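Judico Label Printer User Guide
Section 4: Loading paper and printing a test page

Clear a flat surface next to the printer and lay out a sheet before you start. Use plain white paper for the test page. Save label stock until the alignment is correct.

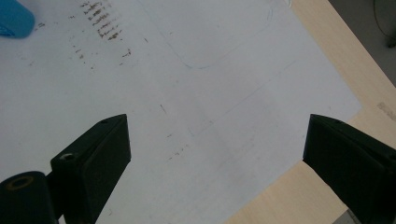 4.1 Loading the tray

1. Switch the printer off and wait for the status light to go out.
2. Pull the tray toward you until it stops. Lift the front edge slightly to remove it.
3. Squeeze the blue tab and slide the side guides outward.
4. Fan the stack and place it in the tray, print side down. The tray holds up to 200 plain sheets or 30 label sheets.
5. Move the guides in until they touch the paper. If the stack bows in the middle, they are too tight.
6. Push the tray back in until it clicks.

Note: Do not mix plain paper and label sheets in the same stack.

4.2 Printing the test page

1. Switch the printer on. Warm-up can take up to 70 seconds.
2. Press Menu, then choose Setup > Paper > Test Page.
3. Select the tray and press OK.
4. Compare the four corner marks on the printed page. Each mark should be the same distance from the nearest short edge.
5. If the marks are off, go to Setup > Paper > Offset and change the value one step at a time. Print another test page after each change.

The offset is saved separately for each paper type. If you use both plain paper and labels, repeat steps 2 to 5 with a label sheet.

CAUTION: Do not feed a label sheet that has labels missing. Exposed adhesive can stick to the rollers — this kind of damage is not covered by the warranty.

CAUTION: The area behind the rear door gets hot during printing. Wait 30 minutes after switching off before you reach inside.

4.3 If the page does not feed

Error 33 means the printer did not detect paper. Remove the tray, check that the stack sits below the fill line, and reload it. If the error comes back, clean the pickup roller as described in Section 7.

Revised June 29, 2026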